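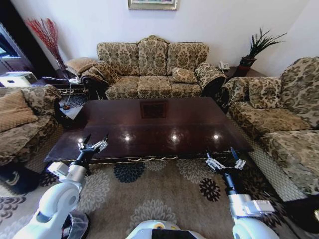

Gyamfi Convention Minutes, data card

Version of September 6, 2024. Maintained by Kwadwo Akpalu and Wumpini Zakaria.

Contents

Transcribed minutes of church conventions in the Brudesska diocese, split into one record per resolution. The set holds 2,701 records from 22 conventions. Elections to diocesan office are kept in a separate file, elections.csv, with 228 rows.

Fields

record_id: string, stable across versions
session: convention number, integer
title: as printed in the minutes
mover: name as printed, not normalized
outcome: adopted, amended, rejected, referred, or blank
text: full wording, UTF-8

A blank outcome means the minutes do not state one. Do not read it as rejected.

Processing

Printed minutes were scanned, run through OCR, and corrected by hand by one reader. Wumpini Zakaria checked a random sample of 1,000 records against the scans. Hyphens at line ends were removed. Original spelling was kept.

Known problems

Movers with the same surname are not told apart. Votes by orders (clergy and lay) are merged into a single outcome. Two sessions have no page numbers. Budget tables are left out.

Updates

The next version is planned for November and will add a field for committee referrals. Send corrections to Kwadwo Akpalu with the record_id.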